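## The bag on the desk

I've been a bag-dumper all my life. In through the door, bag on the nearest flat thing, kettle on, and there it stays until I need my keys again. So when I started asking people how they pack up at the end of the day, I was mostly hoping for someone worse than me.

I wasn't disappointed. A reader in Flernville told me she once found 28 pens in one front pocket (I've since checked mine, and I'm not going to print the number). Another swears by tipping the lot out every January - a whole year of receipts in one go!

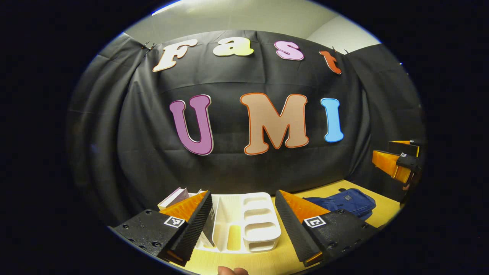
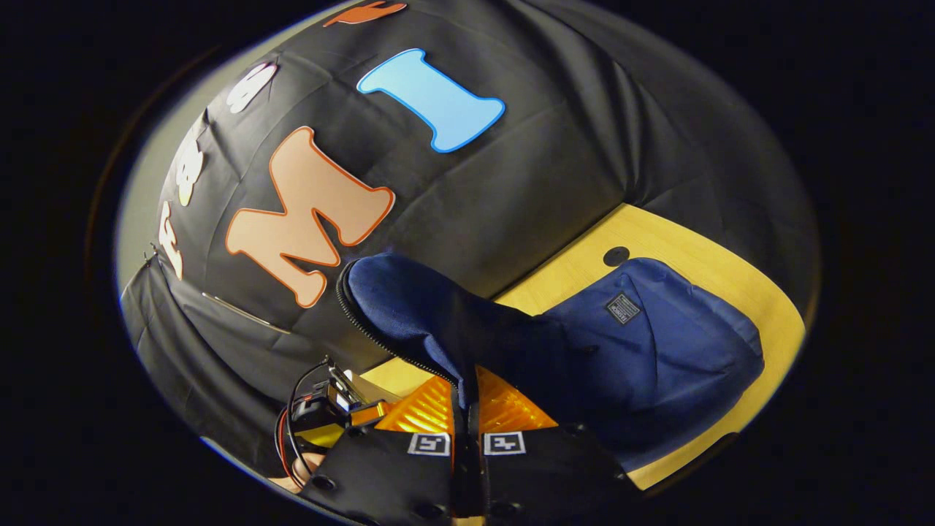
My own system, such as it is, goes like this. Books come out first and stand up on the desk, never flat, or I pile things on them. Cards and letters go in a desk organiser with a tall slot. Then I run a hand round the inside of the bag for crumbs, zip everything and put it away before tea.

It takes about 46 seconds when I'm keen. I did buy a hanging thing from Nassar for the back of the door, and it's very nice, and my coat lives on it now. The bag still ends up on the table most nights.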